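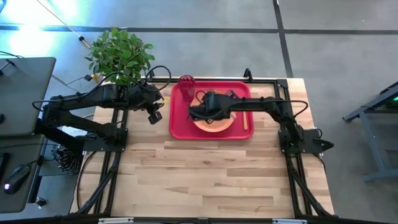
Right arm drops on watchdog trip, gripper stays powered
Last updated: 29/05/2021

l_urbanczyk
Two-arm table cell at our Bielecka site, both arms on Kunau controllers with Nillum grippers. The job is table setting: tray, plate, cup, utensils. Three times this week the right arm has lost position hold during a place move and come down on whatever was under it. The left arm has never done it. On the last one the controller logged a watchdog timeout, the joint drives went to zero torque, and the gripper kept its last force command. So the arm falls and the jaws stay shut on the part.

Control loop is 500 Hz. Watchdog is set to 40 ms. Firmware is the current Skakatau branch on both sides. I have swapped the network cable and the power supply, no change.

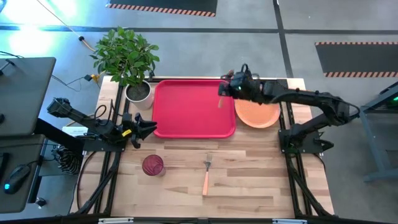

The drop is not fast, because the gearing resists it, but it is enough to pin a finger against the tray rim. I have told people to keep their hands off the table unless the drives are locked out at the breaker. I would like to fix the cause before I start adding springs.

– Leszek Urbańczyk

backlash_bill
Check the cable at the elbow first. A power line that is fine at rest can open for a few milliseconds when the elbow folds. The controller reboots its bus interface and the watchdog sees silence. Put a scope on the supply at the wrist end and trigger on undervoltage while you run the place move with no load.

tmr_overflow
Disagree. If the bus interface had rebooted, the gripper would have dropped its command too, assuming it is daisy-chained off the wrist. He says it held force. That looks like a late host packet. Log the host-side loop time and see what the worst case is over a long run. The average will tell you nothing.

l_urbanczyk
The gripper is on its own supply line but shares the bus. Ran both tests last night. No undervoltage at the wrist over 1,000 cycles. Host loop time is normally steady, but whenever the wrist camera recorder flushes to disk the right-arm thread stalls, up to 40 ms. The left-arm thread runs on a different core and does not see it.

backlash_bill
Fair enough, I withdraw the cable theory. I would still add strain relief at that elbow.

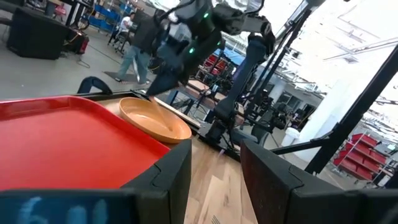

Photo: Hervé Chevalier

l_urbanczyk
Moved the recorder to its own process and pinned it away from both arm threads. No trips since. That leaves the response to a trip, which I consider the real fault. Zero torque is the wrong default for an arm with no brakes on the shoulder and elbow. The options are a damped stop, where the controller shorts the motor phases, or gravity hold on the last good position.

tmr_overflow
Gravity hold. Damping only makes it fall slower.

backlash_bill
Gravity hold needs a good payload model. If the model thinks the jaws are empty and they are carrying a plate, it sags anyway. If it thinks there is a plate and there is a spoon, it drifts up. Damped stop has no model to get wrong.

l_urbanczyk
I am leaning toward gravity hold for two seconds, then damped. For the gripper I want zero force on a trip. A utensil falling a few centimeters onto the tray does no harm. A closed jaw with somebody's glove in it does.

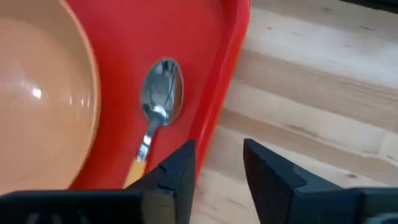
Hervé Chevalier
Opening on a trip is fine for spoons. I would not make it the default for the whole cell. If the same rig carries a glass or a knife in July, releasing the part becomes the hazard. Make it a per-task setting and have the controller refuse to start when it is missing.

tmr_overflow
Agree with Hervé on the setting. Zero force is also not the same as open. Check whether the Nillum fingers can be backdriven by hand when unpowered. The older ones could not.

l_urbanczyk
Checked. They can be pushed apart, with some effort. Per-task setting goes in on Monday, and the lockout rule stays until I have forced a trip at every waypoint on both arms.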